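Odirmont Opens Orders for Hand-Held Gripper Kit

14/03/2018

Odirmont has opened orders for the Skidon, a hand-held gripper kit intended for teams that record everyday handling tasks for robot training. Deliveries are scheduled to begin in September.

The kit consists of the gripper, a camera mount, a carrying case and 4 spare finger pads. It will be offered on a monthly rental plan or for outright purchase, with reduced rates for schools and public laboratories.

Aurora Matos, product manager at Odirmont, said the company had tested the kit in 30 private homes before release. "Homes are where our customers want to work," she said. Packaged food was among the first groups of items tried — chiefly candy, snacks and bakery goods.

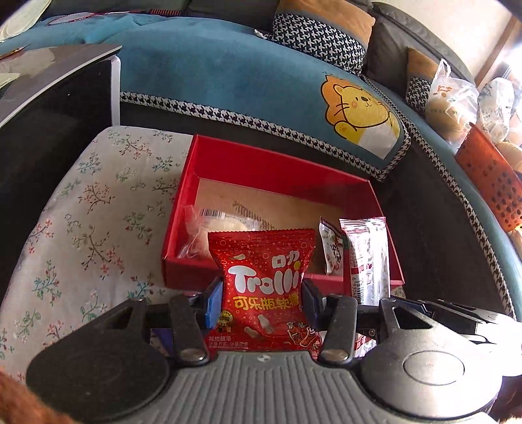 Replacement pads will be sold separately in packs of 50. Service and repairs will be handled by Fliletti under an agreement signed last month. Cecilia Ansah, who leads customer support there, said that training sessions for new users would be held online at no added charge.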